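Robot Chore Study: Call for Participants

Fitau is looking for people to take part in a paid study of whether robots can do ordinary household and shop-floor chores yet. The study runs at our test rooms in Birnton and, for people who would rather stay home, online. No background in robotics or computers is needed. We want people who do these jobs already, at home or for pay, and who can tell us when a job has been done well enough.

What the study is about

There are a lot of videos of robots folding shirts and loading dishwashers. Most of them are short, and it is hard to tell from a short clip how many tries it took or what a person had to set up first. We are putting together a list of everyday chores, a plain set of rules for what counts as finished, and a record of how different machines do against those rules. The project is called Purba.

The list has 71 chores on it at present. Some are household jobs: clearing a table after a meal, pairing socks, wiping out a sink, putting groceries away, changing a pillowcase. Others come from stores and small workshops: facing a shelf, breaking down cardboard boxes, sorting returned hangers, sweeping under a workbench, pressing the right keys on a small keypad or register. We left out anything that needs a license, anything with hot oil, and anything that involves lifting another person.

Of the 71 chores, 29 have been tried in simulation so far. Simulation is cheaper than the real thing and nothing gets broken, so a chore usually starts there. A chore that goes well in simulation does not always go well on a real table. That gap is one of the main things we are studying, and it is the reason we need people to judge both kinds of attempt by the same rules.

Some of the chores are very small. Reaching over a keyboard-like device on a table and touching one part of it takes a person no thought. For a robot arm it involves finding the device, bringing the fingers down at the right height, and not covering up the thing it is trying to press. Many larger jobs are made of steps like this one, and we score the steps separately as well as the whole chore.

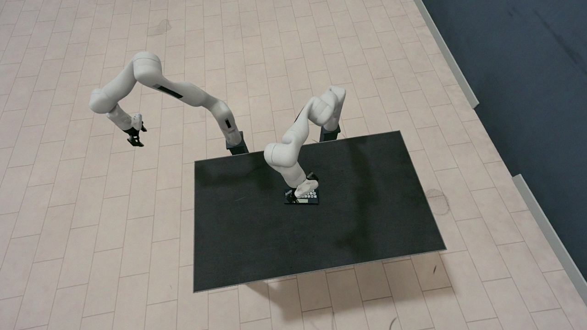

Simulated tabletop task: the right arm works at the small device while the left arm is held out over the floor.

You will be asked to look at attempts of this kind and answer short questions about them. Did the machine do what the instruction said? Would you accept the result in your own kitchen or at your own job? If it stopped partway, how much of the work would be left for you? There are no trick questions, and you can mark any answer "can't tell."

Who we are looking for

We have two groups of participants.

Group A: Raters. Raters work online, on their own schedule. You will watch recordings of chores, real and simulated, and score them. We have 1,766 recordings ready for scoring and each one needs to be seen by several people. You may do as few or as many as you like within the study period, up to the weekly limit given below.

Group B: Demonstrators. Demonstrators come to the Birnton test rooms for one session and do a set of chores by hand while we time and record them. You will do each chore the way you normally would. We use your results as the human baseline. In the second half of the session you will be shown a machine's attempt at the same chores and asked to comment on it.

You can apply for either group but not both, since demonstrators will have seen how their own chores were timed.

To take part you must:

Be 18 or older.
Be able to read and answer questions in English.
Do household chores regularly, or have worked at least six months in a store, stockroom, laundry, kitchen, cleaning service or small workshop.
For Group A, have a computer or tablet and a steady internet connection. A phone screen is too small for some of the recordings.
For Group B, be able to get to Birnton and be on your feet, with breaks, for part of a three-hour session. Several chores can be done sitting down. Tell us if you would like a seated set.

We would especially like to hear from people who do chores one-handed, who use a wheelchair or walker, or who have low vision. Household robots are often talked about as a help to people in these situations, and the scoring rules should include what they think is good enough. Recordings can be viewed enlarged, and written notes on what happens in each one are available on request.

You cannot take part if you work for a company that makes or sells robots, or if someone in your household does.

What you will do

Raters start with a practice set that takes less than an hour. It explains the scoring scale and gives you feedback on your first answers. The practice set is paid whether or not you go on. After that you log in to Gokent, our scoring site, and work through recordings in blocks. A block takes between 20 and 30 minutes. You can stop between blocks at any time, and your answers are saved. The limit is eight hours a week. People get less careful when they go past that, and we had to throw out a number of answers from our first trial because of it.

Demonstrators get a list of chores by email before the session so that you can strike out any you don't want to do. Sessions start at 9:30 a.m. or 1:30 p.m. You will be shown the rooms, sign the consent form, and have time to look over the tools and supplies. Then you will do between eight and twelve chores with a break halfway. Wear closed shoes and clothes you don't mind getting soapy. We supply gloves, aprons and water. The machines are switched off while participants are working in the rooms, and you will not be asked to handle or operate one.

Pay

Raters are paid $19 an hour, counted by block, with payment every two weeks.

Demonstrators are paid $110 for the session, plus bus fare or parking in Birnton. If you need to leave early you will still be paid for the full session.

Payment is by bank transfer or mailed check. We do not pay in gift cards.

How many people we need

We are taking up to 2,000 sign-ups for Group A. Not everyone who signs up will finish the practice set, and places stay open until the limit is reached. Group B is much smaller and will be filled with a mix of ages and work backgrounds, so we may not be able to offer you a session even if you meet all the requirements. Everyone who applies for Group B will get an answer either way. If you are turned down for Group B you may still join Group A.

Scoring opens in February. Demonstrator sessions begin the same month and continue until the places are filled.

Privacy

Group B sessions are recorded from above and from one side. The overhead view is aimed at the work surface and mostly shows hands and arms. The side view will show your face, and it is blurred before anyone outside the session team sees it. You can ask for your recordings to be deleted up to 30 days after your session, and you keep your pay if you do.

For Group A we keep your answers, the time you spent on each block, and the work background you give us when you sign up. Names and bank details are stored separately and are not passed on to the people who analyze the scores.

Recordings of participants will not be sold. They are used to set time and quality baselines for the chore list. If we ever want to use them for something else, including training a machine, we will write to you and ask, and they will be left out if we don't hear back.

Common questions

Will this take jobs away from people?
We can't answer that with this study. What it should show is which chores machines can finish to a standard working people accept, which ones they can finish only with help, and which ones they can't do. The results will be published whichever way they come out, including the chores where every machine failed.

Do I have to like robots?
No. We are asking for your judgment of the work. People who are doubtful about the whole idea are welcome to apply and should score what they see.

Why score simulated attempts at all?
We want to know whether people judge them the same way they judge real ones. You will be told which kind you are looking at for some blocks and asked to give your answers without that label for others.

I have seen a machine do one of these chores perfectly online. Is it on the list?
It may be. Each chore on the list is tried many times, with the objects moved between tries. One good run counts as one good run.

Can two people from the same household apply?
Yes for Group A, with separate logins. For Group B we take one person per household.

How to apply

Fill out the sign-up form on the Purba page of the Fitau website. It asks for your contact details, which group you want, and a few lines about the chores or jobs you do most. You don't need to send a resume. If you would rather apply by phone or on paper, call the Birnton front desk between 9 a.m. and 4 p.m. and ask for the Purba study. Forms are also available at the desk.

You should hear from us within two weeks. Group A applicants will be sent a link to the practice set. Group B applicants will get a short call to go over the chore list and choose a session time.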